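Chapter 4
What It Costs Before It Does Anything

In this chapter
The price on the quote and the price you pay
Planning the bench before the machine
Allowing for people's time
Writing a budget someone else can read
Key terms: landed cost, integration, reach envelope, consumables, contingency, commissioning

Every equipment budget starts life as a single number in an email. The number is usually pleasant. It has been rounded down by the person sending it, who would like the arm, and it will be read by a person who would like to go home. Between those two people a surprising amount of money can go missing without anyone having done anything wrong.

Consider the case of the Prusell teaching kitchen, which we will follow through this chapter and again in Chapter 7. Prusell is a small college with a hospitality program, an engineering program and a long-standing disagreement over who gets the ground floor. When the two departments agreed to share a robotics project on everyday kitchen tasks, Mali Morgan was asked to prepare the budget. She had never bought a robot. She had bought a dishwasher, and would later say it was the better preparation of the two.

Her first draft had two lines. One was the arm. The other was "misc."

The trouble with "misc." is that it is where the project lives. An arm, as it comes out of the crate, is an expensive way of holding down a pallet. To pick up a tea box it needs a gripper. To see the tea box it needs a camera. The gripper and the camera need cables, the cables need somewhere to go, and the whole lot needs to be fastened to something that won't shift when the arm changes its mind. Then you need the tea box. 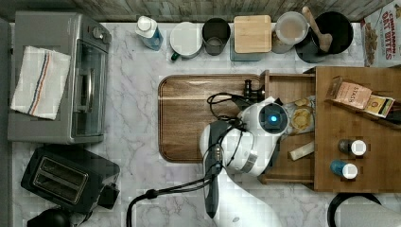
Figure 4.1 Arm, gripper and wrist-mounted sensor over a kitchen counter. The cabling and the groceries both belong in the budget.

Beginners tend to leave out the things at either end of the price range. The dear things get forgotten because they are services and don't arrive in a box: installation, a safety assessment, the electrician. The cheap things get forgotten because it seems petty to list them. Nobody wants to present the dean with a line for crackers. But a project that handles household goods will wear out household goods, and a crushed box of cereal has to be replaced by somebody's credit card. If there is no line for it, the card belongs to a student.

Morgan's second draft ran to two pages. It was longer, uglier and a good deal closer to the truth.

4.1 The quote is an opening remark

Prusell asked for quotes from two suppliers. Traltoter offered an arm, a controller and a gripper as a bundle. Hughes quoted for the arm alone, at a noticeably lower figure, and attached a price list for everything else. The purchasing office, which likes a low figure, leaned towards Hughes. Gitau Mushi from the engineering workshop sat down with the price list and a pot of coffee and built up the same bundle from its parts. The gap closed before he got to the bottom of the first page.

None of this makes Hughes a villain. Itemized pricing is useful if you already own a gripper. The lesson is a duller one: two quotes can only be compared once they describe the same pile of equipment. Before you set prices side by side, write down the pile.

For a single-arm bench project, the pile will normally include:

The arm and its controller
A gripper, plus at least one spare set of fingers
Cameras and their mounts
Cables, cable ties and strain relief
The mounting plate or stand
A computer able to keep up
Software licences, with the renewal date
Freight, duty and tax
Installation and safety assessment
Training
Consumables for the life of the project
Contingency

Cables deserve a word of their own. A wrist camera and a gripper both need wiring that travels with the arm, and that wiring bends each time the arm does. Cables are therefore a wearing part, much like brake pads. Morgan allowed $200 a year for them. Mushi thought this was optimistic and wrote so in the margin, where it can still be read.

4.2 Plan the bench first

It is natural to choose the machine and then find it a home. Try doing it the other way round. Measure the surface. List what has to stay on it. Mark the outlets, the door swings and the spot where a person will want to stand. What is left over is the space you are actually shopping for, and it is always smaller than you remembered.

A kitchen makes this plain. Appliances take up the ends of the counter, containers collect along the back, and the clear patch in the middle is where the work happens.

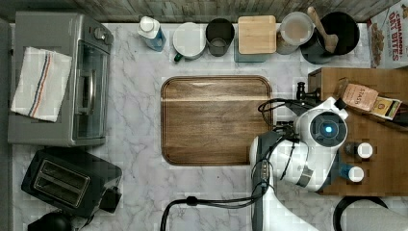 The catalogue will give you a figure for reach, measured with the arm at full stretch. Treat this figure the way you would treat a friend's account of how far he can swim. An arm at full stretch has few choices left about the angle of its gripper, and picking something up is mostly a matter of angle. For planning purposes, draw the smaller area in which the gripper can approach an object from the direction you need. This is the working part of the reach envelope, and it should cover your task with some room to spare.

Erick Chege, who ran the hospitality side, did this with brown paper and a marker. He taped the paper to the counter, drew the arm's base at the near edge and asked his students to set out the things they would use to make a cup of tea. They then had to agree on which of those things the arm could sensibly get at. The argument lasted until 8 that evening. It also spared the college a longer arm, a heavier stand and a second visit from the electrician, all for the price of the paper.

4.3 People are the expensive part

On Prusell's final budget the largest single line was staff time. This surprised everyone except the staff. Someone has to set the bench, run the trials, put everything back where it was and run them again. Someone has to write down what happened. When the gripper needs adjusting, someone has to find the small hex key, and finding the small hex key should be costed at full professional rates.

A common mistake is to budget for time on the happy path, in which the equipment arrives in December and is in service by the new year. Allow for commissioning as a separate stage with its own hours. Allow as well for the period after commissioning when the system technically works and no one is yet willing to leave it alone in a room.

Before you read on

1. Find a quote for any piece of equipment at your workplace or school. List everything needed to use it that the quote leaves out.

2. Morgan's contingency line came to $1,209, an amount she reached by subtracting everything else from the grant. What is the weakness of this method? How would you set the figure, and how would you defend it to someone who wanted it cut?

3. Choose a counter or workbench you know well. Sketch it from above, including whatever normally lives there, and shade the part that is free for work.

Section 4.4 takes up Prusell's final budget line by line, beginning with freight, which was quoted to the wrong campus.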